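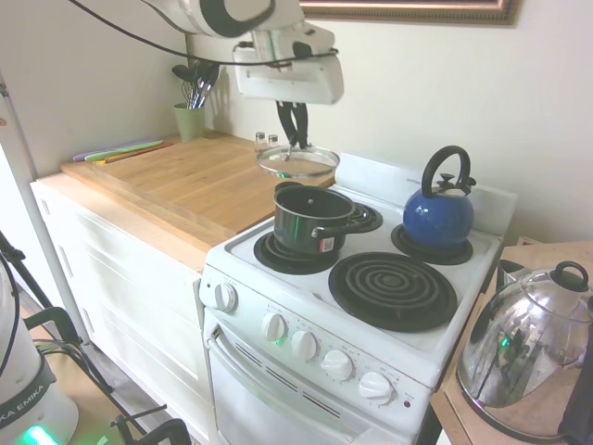
Gripper comparison on kitchen tasks: final report
May 7, 2022

Our project began with a claim we did not believe. The Rerwood gripper pads are sold as a drop-in upgrade for two-fingered grippers, and the product page says they "handle glass with ease." We wanted to see whether they beat the plain Drivico pads we already had, using the same arm and the same controller settings for both.

The main task was taking the lid off a saucepan and putting it back. We chose it because a lid knob is small and the lid swings if the fingers close off center. We also tried moving a kettle and pulling a whisk out of a holder. Over 11 sessions we logged 1359 grasps.

The Rerwood pads did hold glass a little better. They also wore down, and we had to replace one set after 374 grasps. We are not sure the difference would survive a fair test. The same person drove the arm for most of the Rerwood sessions, and those came later, when all of us were better at lining up the wrist. We should have mixed the order. We noticed this too late to fix it.

The camera mattered more than we planned for. Clear lids gave the depth camera trouble, and the Jikex software often placed the rim too far back. We turned off its automatic grasp picking for lids and set the approach by hand – so the lid results say nothing about how well it finds a lid by itself.

We stopped at 2000 as the limit on logged grasps and never got near it. The whisk numbers are too thin to use and are left out of the tables. Raw logs are on the Ellis lab drive in the folder marked July, along with the controller settings.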